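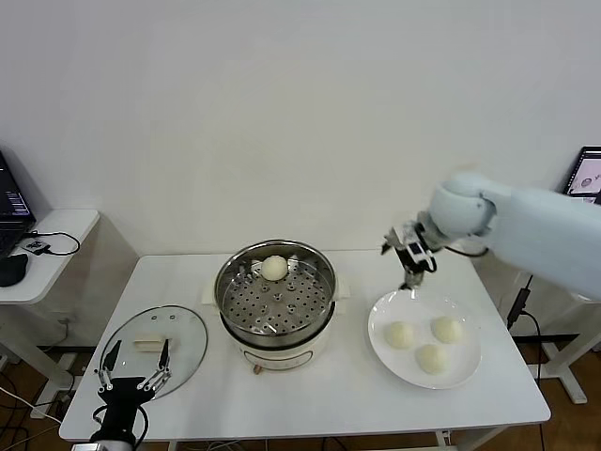
3/13/18

I finally gave up on the bamboo steamer in January. The bottom had split and it smelled like old cabbage no matter how long I left it out on the balcony. The electric one took its place, and I've made buns in it most weekends.

The dough is still Toivo Rautiainen's recipe, with one change: I let it rise a second time after shaping, until the buns feel light when I pick them up. Skipping that gave me two batches you could have played hockey with.

I don't crowd the basket. They swell more than I expect every time, and if they touch they tear when you pull them apart. Lid off, buns onto a big plate with space between them, and I leave them alone for five minutes so the bottoms don't go gummy.

Next I want to try a filling. Huttunen has ground pork on sale again, and there's half a cabbage to use up.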